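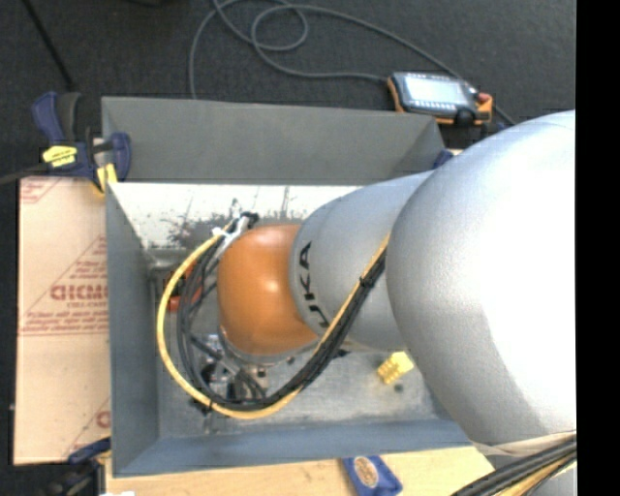

## Tidying the cables behind your desk

I put this off from April until my foot caught a power cord and took the lamp down with it. So, one free evening, a pot of coffee, and off we go!

**What I used**

- a roll of hook-and-loop tape
- 24 stick-on clips
- a power strip with a long cord
- masking tape and a pen

**1. Label first.** Before you unplug anything, wrap a bit of masking tape near each plug and write what it belongs to. I skipped this on my first try and spent ages guessing which black cord was the printer.

**2. Mount the strip.** Mine is screwed to the underside of the desk, at the back (check your screws are shorter than the desktop is thick - please).

**3. Group by direction.** Cords going left make one bundle, cords going right make another. Wrap the tape every foot or so, snug but loose enough to slide a finger under.

**4. Leave slack.** If your desk goes up and down, raise it all the way before you stick on a single clip. Mine doesn't, but my friend Magdolna's does, and she had to redo hers.

**5. Stick the clips.** Wipe the wood, let it dry, then press each one for 21 seconds.

Leftover tape lives in my top drawer now, next to the spare fuses.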